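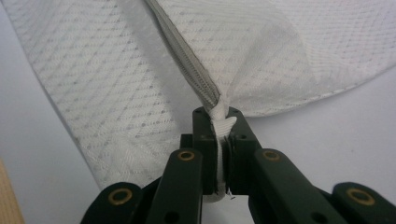
Questions about washing, folding and putting away your covers

We get a good many letters and messages at the Flurnunstead shop about covers – pillow protectors, cushion covers, the big zippered ones for mattresses – and also about the plain white cloths and towels that seem to multiply in every closet. Viktória Dobos and Béla Kerekes have been answering them between them for years, and this page is their attempt to put the answers in one place. If yours is missing, please write to us anyway. We do like hearing from you!

Do I have to close the zipper before washing?

Please do, every time. An open zipper has teeth that catch on everything else in the drum, and a fine woven cover can come out with a pulled thread that was never there before. Close it all the way, then turn the cover inside out if the fabric has a printed pattern you're fond of. If you're washing several together (and who isn't, in October, when all the heavy bedding comes down), put the smallest ones in a mesh bag so they don't get swallowed by the bigger ones. Viktória once spent a whole evening looking for a pillow cover that was sitting snugly in the corner of a mattress cover.

Why does the seam look wavy when the rest of the cover is flat?

The piping and the cloth around it are usually different materials, and they don't always shrink by the same amount. A little rippling along a corded seam is quite ordinary after the first few washes. You can coax a good deal of it out while the cover is still damp: hold the seam at both ends, give it a gentle, even tug, and smooth the cloth away from it on either side with the flat of your hand. Don't go at it with a very hot iron. Some piping has a synthetic core, and it will go stiff or shiny on you.

There's a thread sticking out of the seam. Can I pull it?

Oh, please don't. Snip it close with small, sharp scissors and leave the rest alone. If it comes back after the next wash, turn the cover inside out and look at the stitching for an inch or so each way. If the stitches are whole, it was only a loose tail. If you find a gap, a few backstitches in plain white cotton will hold it for years, and they needn't be pretty.

What is the best way to fold a long, thin cloth?

Lay it out lengthwise on a table, with the short end toward you. A bed will do, but a table is kinder to your back and gives you an edge to line up against. Smooth it from the middle outward, take the near end by both corners, bring it up and over, and lay it down before you let go. Then press along the fold with your fingertips and check that the sides still meet. If they don't, open it up and lay it again – a crooked first fold only gets more crooked with each one after it, and no amount of patting will cure it.

If your cloth has a stripe, let the stripe help you. A stripe that runs level with the fold tells you at a glance that you're straight.

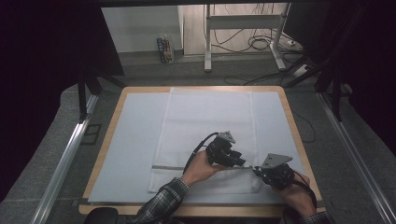
The near end folded over, with the thin gray stripe close to the fold.

Should I put something under the cloth while I fold?

We like a mat, and so do most of the people who come to our folding evenings. Bare varnished wood is slippery, and a light cloth will slide away just as you have it nicely lined up. Any large, smooth mat with a bit of grip will do the job, and a folded blanket works if that's what you have. Pick a color that isn't white if you're folding white things. Béla was stubborn about this one for a long time and has since come around.

How many times should I fold a cover before I put it away?

Fewer than you think. Thirds one way and then in half is plenty for most shelves. Very small, tight bundles leave hard creases, and you end up ironing something you'd already ironed. For a mattress cover, fold the zippered edge in toward the middle so that the slider isn't rubbing against whatever lies on top of it.

The little tab at the end of my zipper is fraying. Is the cover ruined?

Not at all! That tab gets more handling than any other part, so it is often the first thing to look tired. Trim the loose threads even and put a dab of clear fabric glue along the raw edge, or fold it under and sew a couple of stitches across. Let the glue dry overnight before you wash it.
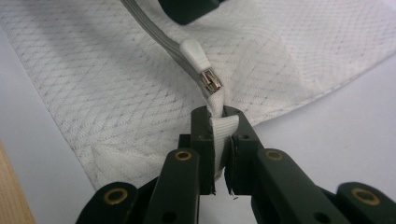
While you have your needle out, run the slider up and down once or twice and see how it feels. A sticky zipper can often be helped with a rub of plain candle wax or a dry sliver of soap along the teeth. Wipe off the extra with a cloth, or it will gather lint. When you close it, hold the end of the zipper steady with one hand and draw the slider with the other, so that all the pull isn't landing on those few small stitches.

Can I bring a cover in to be mended?

Yes, gladly. Bring it clean and dry, with a note pinned on to tell us where the trouble is. Simple seams usually take us 7 days, and a whole new zipper can take longer if we have to order the length. We stock white and gray zippers up to 60 inches, and Béla can generally match other colors if you give him a little time and a scrap to go by.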